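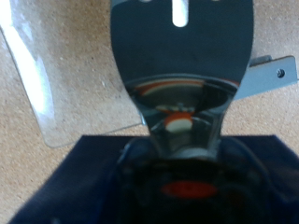 Zwischenbericht Mundartarchiv Dostlow

21 Dec 2018

Liebe Saimi Tikkanen, liebes Team der Leinonen-Stiftung,

jetzt kommt er doch noch vor den Feiertagen, unser Bericht! Ich hatte ihn schon halb fertig und dann haben wir noch zwei so schöne Gespräche in Lollmont geführt, dass ich alles wieder umgeschrieben habe.

Was wir gemacht haben

Seit April sind 58 Aufnahmen zusammengekommen, die meisten aus Dostlow selbst, ein guter Teil aus Lollmont und leider nur drei aus Wosent. Dort kannte uns am Anfang kein Mensch, und am Telefon klingt "Wir möchten Sie gern beim Erzählen aufnehmen" wohl doch ein bisschen nach Zeitungsabo. Seit dem Erntefest läuft es besser - ich hatte einfach einen Kuchen dabei und habe mich dazugesetzt.

Inhaltlich geht es viel um Schule, Waschtag und Essen. Allein für den Kanten vom Brot haben wir vier verschiedene Wörter, und über zwei davon wurde am Tisch richtig gestritten (die Aufnahme müssen Sie unbedingt hören!). Das Wörterverzeichnis ist inzwischen auf 400 Einträge gewachsen, davon sind 106 mit Hörbeispiel verknüpft. Geplant waren bis Jahresende 200, da hänge ich also hinterher. Das Schneiden dauert viel länger, als ich in den Antrag geschrieben habe, vor allem wenn im Hintergrund ein Radio läuft.

Geld

Bei den Fahrtkosten liegen wir unter dem Plan, bei der Abschrift darüber. Ich würde den Rest aus dem ersten Posten gern in den zweiten schieben, wenn das für Sie in Ordnung ist. Die Tabelle mit den Belegen schicke ich getrennt, zwei Quittungen vom Copyshop suche ich noch.

Wie es weitergeht

Im neuen Jahr ist erst einmal Wosent dran, fünf Zusagen habe ich schon. Danach kommt der Hörabend im Gemeindesaal Dostlow, den wir vom Herbst verschoben haben. Ein Termin fehlt noch, der Chor probt dort so oft. Sie sind natürlich eingeladen, und wenn Sie kommen, sagen Sie mir bitte vorher Bescheid, dann halte ich vorne Plätze frei.

Herzliche Grüße aus der Projektwerkstatt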